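Picking Bricks Out of Blue Bins: Comparing Two Parallel Grippers
Second-year group project report, October 21, 2021

What we wanted to find out

Our group was given a simple-sounding job: get a robot arm to take toy building bricks out of plastic storage bins, and find out which of two grippers does it better. Both are parallel grippers, meaning two jaws that close towards each other in a straight line. We call them Modum and Stuvilis after the drawers we found them in, and the names stuck so well that by the second week we were shouting them across the lab.

Modum has long, thin jaws and opens fairly wide. Stuvilis is shorter and stiffer, closes faster and has rubber pads on the inside faces. Before we started, most of us would have bet on Stuvilis. The pads looked like a huge advantage on smooth plastic!

The set-up

The bins stand on open metal racks, with some on a higher level and some lower down. We chose this over a flat table for a good reason (and we argued about it for a whole afternoon). On a table the arm can come straight down from above with nothing in its way. On a rack it has to reach in under the shelf above, keep clear of the posts and still get the fingers down to the floor of the bin. That is much closer to the way storage really works, and it made the whole project more interesting.

The small camera is fixed at the wrist, so the view moves with the gripper. We use it to find the brick and work out which way it is turned. The controller, an old Barnstead unit, then moves the arm in steps and stops for a new picture before the final approach.
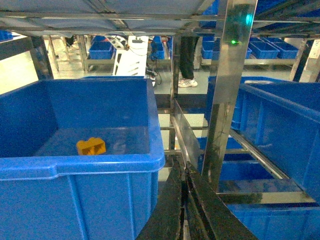 Wrist camera view with one brick in the large bin, gripper jaws at the bottom.

Shiny metal caused us more trouble than anything else in the first week. The posts of the rack are polished and pick up the colour of whatever is near them, blue bins included. Our first colour filter was set to ignore blue and look for yellow, and it worked beautifully until we tried it with the lights at full brightness. Then the bin floor began to shine, the edges of the brick went pale and the filter lost half of it. We fixed this by searching only inside the rim of the bin and by lowering the exposure. It was a small change, but what a difference!

How we tested

Every gripper had 600 attempts, split evenly over 8 starting positions for the brick. Some positions were out in the open, others close to a wall or tucked into a corner. An attempt counted as a success if the brick was lifted clear of the rim and held until the arm stopped. Dropping it on the way up counted as a failure, even if it landed neatly back in the bin (this happened more than you would think).

With the practice runs included, the arm made 2,074 picks during the project. We logged all of them but only used the test attempts for the comparison.

What happened

In the open positions there was hardly anything between the two. Both grippers took the brick cleanly, and Stuvilis was quicker.

Near the walls it was another story. Stuvilis managed 69 per cent of its corner attempts, and nearly all the misses had the same cause: the jaw with its thick pad would not fit between the brick and the side of the bin. It touched the wall, the arm felt the contact and the controller stopped. Modum slid its thin jaw down the gap and carried on. We cheered the first time we saw it.

Modum had its own weak spot. If the brick was turned at an angle and our estimate was a little off, the thin jaws caught a corner and the brick spun out. Closing more slowly helped, but made each pick longer.

What we would do next

We would love to put thinner pads on Stuvilis and run the corner positions again. In November we also get some lab time with the Oshima arm, which has a smoother wrist joint, and we plan to move both grippers over to it with the same camera and the same bins. The log files and the test script are in the group folder, along with the exposure settings for bright days.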